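4.3 Premature closure on the handle 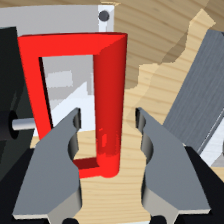 What causes the gripper to report a grasp it does not have? The controller infers a grasp from finger force alone, and a finger that touches the bar at an angle can raise that force before the other finger has made contact.

Figure 6. Simulated wrist view in the handle task, with the upright bar of the red handle between the two fingers and no visible contact.

We ran 300 simulated trials of the Tornuner policy in the Pitport environment. Of these, 32 ended in a false grasp: the close command was issued, the force threshold was crossed and the arm began its lift without the handle. In 12 of the 32 the arm then continued to the placing stage, as no later check is made on the state of the fingers. On a physical arm this would be a safety matter, and we treat it as one.

The fault is linked to lateral offset. Where the bar lay nearer to one finger, that finger met it first and pushed the handle sideways. Figure 6 shows such an offset, with the bar nearer to the left finger in the lower part of the view. Shadow edges on the wood may also disturb the estimate of the bar's position, but we did not test this separately.

A second force check, made after the lift begins, is described in Section 4.4.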